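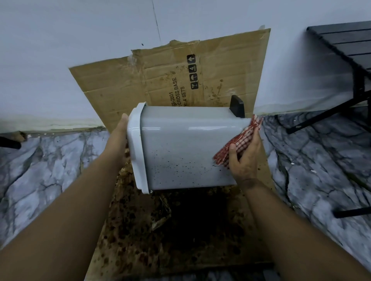

How often should you wash out the bin in the utility room?
More often than I do! Once a fortnight is the sensible figure, with a proper scrub every season, and I'd managed neither for far longer than I care to put in writing.

So the weekend became a big cleaning weekend, and I loved it. I started with the plastic containers (there are a lot of plastic containers in this house) and worked my way along the wall. A checked cloth, warm water, a squirt of washing-up liquid and the radio on – that's my idea of a good Saturday morning. The dried drips on the grey one were stubborn, so I tipped it on its side and went at the speckled part with a bit of bicarb.

The cardboard underneath is an old packing sheet, CROSS BASE, 4 SETS and all, and it's brilliant for this sort of job. It takes all the muck and then goes straight out with the rubbish. Phyllis Goodall swears by newspaper, but newspaper goes to mush on me every time.

My other find is a cleaning paste from Jurus, 300 grams for 3 pounds at the hardware shop in Ellport. A tiny dab is plenty and it smells of oranges, which cheered me up no end.

Next up is the wall, and that's a bigger job. There's a crack I've been ignoring since April and a stained band along the bottom where the paint is flaking. Ksawery Piątek has promised to lend me his good scraper, and I've already been looking at paint colours – I'm leaning towards a soft green!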